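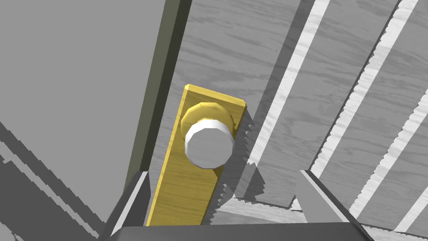
Broltell cashback stuck on "pending" after order split into two shipments

Forum: Cashback, Coupons and Rewards
Replies: 11

dczarnecka
Joined: June 2025
Posts: 16

I placed one order through Broltell at Akum. Total was $45 before tax, four items. Broltell tracked it the same evening as a single transaction at the correct rate. Akum then split the order into two shipments, and two days later the Broltell entry changed to a lower purchase amount that matches only the first shipment. Status is pending. The second shipment has been delivered and doesn't appear anywhere in my account.

Browser was clean, no coupon extension, no gift card, no store credit. I clicked out from Broltell and checked out in the same tab.

Is the second half lost, or does it get added later?

Dariusz

lobo_c
Posts: 1,995

It gets added later in most cases. Akum reports to the affiliate network per shipment, at the time each shipment is invoiced. The first number you saw was the basket value at checkout. That number is provisional. When the first invoice goes through, it overwrites the provisional amount, and the second invoice is supposed to come in as a separate line with the same order number and a suffix.

Look for a line ending in -2. It may be dated by invoice date, so it can sort below older entries if you have the list ordered by click date.

dczarnecka

Sorted both ways. No -2 line.

tam_stacker

File a missing cashback claim now. Don't wait. I have had three claims at Broltell refused for being late, and every one of those was an order where somebody on a forum told me to sit tight.

lobo_c
Posts: 1,995

Filing now is the wrong move. If the original click already has a transaction attached, the claim form treats the order number as a duplicate and closes the claim automatically. A closed claim can't be reopened for the same order number. He then has to go through email, and that queue is slow.

The claim window at Broltell opens 16 days after purchase. Anything filed before that gets bounced.

tam_stacker

The form accepted mine on day two.

lobo_c
Posts: 1,995

The form accepts anything. Acceptance of the form is a separate thing from acceptance of the claim. Look at the status history on yours.

tam_stacker

Status history says "closed, duplicate." Fine. The late ones were still late, though, and the closing date for claims isn't shown on the form. You have to open the store terms for each merchant to find it.

Ermelinda V.

Agree with tam_stacker on that last point. The closing date is per merchant and it's buried. For Akum it is under "Special terms," last paragraph, collapsed by default on mobile.

On the split shipment issue, I had the same thing in September with a desk lamp and a box of bulbs. The lamp tracked, the bulbs didn't. I kept the following and sent all of it when the window opened:

Order confirmation email, full text with headers
Both shipping notices
Both invoices as PDF from the Akum account page
Screenshot of the Broltell click history showing the click time

The bulbs were added as a manual adjustment. Manual adjustments don't show as a transaction. They show under "Account credits," which is a different page, and I had been checking the wrong page for a while before I found it.

dczarnecka

Checked Account credits. Empty. Click history does show the click, and the click time is before the order time.

quintela_h

One thing no one has asked. Was any item in the second shipment in an excluded category? Akum pays nothing on replacement filters, prepaid cards and anything sold by a marketplace seller. A split shipment often means one item came from a marketplace seller. In that case there is no -2 line because there is no commission on it at all, and no claim will change that.

The invoice tells you. If the seller name at the top is something other than Akum, the item is excluded.

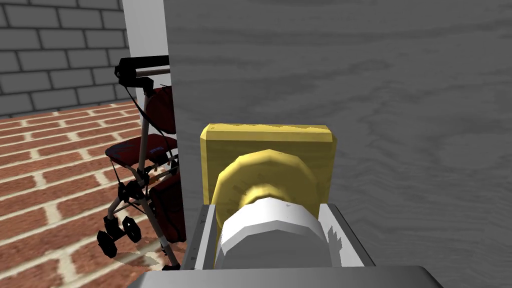
Does a return on one shipment cancel the cashback on the other?

Only the returned items are deducted, provided the two shipments were invoiced separately. If Akum put everything on one invoice and you return any part of it, the line goes back to pending until the refund is settled, and then it is recalculated on what you kept.

dczarnecka

Not returning anything, but good to have on record. I downloaded both invoices. Seller on the first is Akum. Seller on the second is Vultesbridge.

quintela_h

Then that is your answer. Vultesbridge is a marketplace seller.

lobo_c
Posts: 1,995

I wouldn't be so sure. Vultesbridge used to be a marketplace seller. Akum moved part of that inventory in-house, and items with "Fulfilled and sold by Akum" on the product page have been paying even when the invoice still carries the Vultesbridge name. I have two such orders confirmed and paid.

quintela_h

The terms say seller of record. Seller of record is whoever is on the invoice. Your two orders may have been paid in error, and Broltell can reverse those.

lobo_c
Posts: 1,995

They could, but they were paid out and withdrawn. The terms also say "as displayed at checkout," one paragraph up. The two paragraphs contradict each other. Support has gone by the checkout page in the cases I know of.

Ermelinda V.

Order confirmation email should repeat what was displayed at checkout. Dariusz, what does it have next to the item?

dczarnecka

Confirmation email says "Sold by Akum" next to all four items. The invoice for the second shipment says Vultesbridge.

lobo_c
Posts: 1,995

Good. Attach the email first and the invoice second. Put the order number in the subject field exactly as Akum prints it, with no suffix. The free text box is limited to 500 characters and it cuts off silently, so keep it to one statement: order split by merchant, second shipment not tracked, all items shown as sold by Akum at checkout.

quintela_h

I still think it gets refused. No harm in filing once the window is open.

tam_stacker

Set a reminder for the closing date as well as the opening date. For Akum the Special terms currently give 45 days from purchase.

dczarnecka

Both reminders set. I'm holding the claim until day 16. The first line is still pending — I assume that is normal and it confirms after the return period.

lobo_c
Posts: 1,995

Normal. Leave that line alone and don't mention it in the claim.

dczarnecka

Understood. Will post the result in this thread when I have one.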